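Visit to the Plultdale Handling Laboratory
Report to the Equipment Planning Group, 19 May 2020

Giuliana Bermúdez and Nivaldo Cavalcanti attended on behalf of the Group. The visit was hosted by Zorica Vidmar, who manages the laboratory's equipment budget, and was intended to inform our request for a bin-picking cell in the next funding round.

Ms. Vidmar advised that the arm should be treated as one line among several. Grippers, cables, spare fingers and safety work were each budgeted separately at Plultdale, and the first estimate had left out spare fingers altogether. She recommended holding at least one complete spare gripper on site, as replacement parts had taken 6 weeks to arrive.

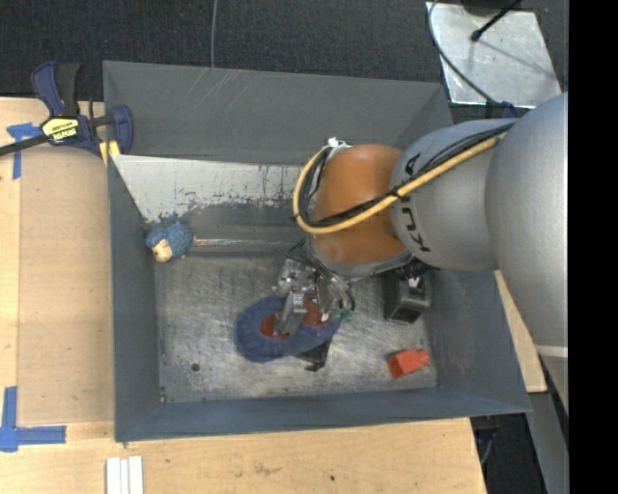 Floor space was discussed at length. The laboratory allows 45 square feet for each cell, including access for maintenance. Mr. Cavalcanti noted that Room 1214 could hold one cell on this basis, but that a second would require the storage cabinets to be moved.

Bins, clamps and test objects are bought from the general supplies account. Ms. Vidmar sets aside $100 a month for these items and reported that the amount has been sufficient.

Quotations have been requested from Niverance and Palamarchuk. Both firms have been asked to list installation and training as separate items. Ms. Bermúdez will circulate a revised budget before the August meeting, together with the room plan for Room 1214.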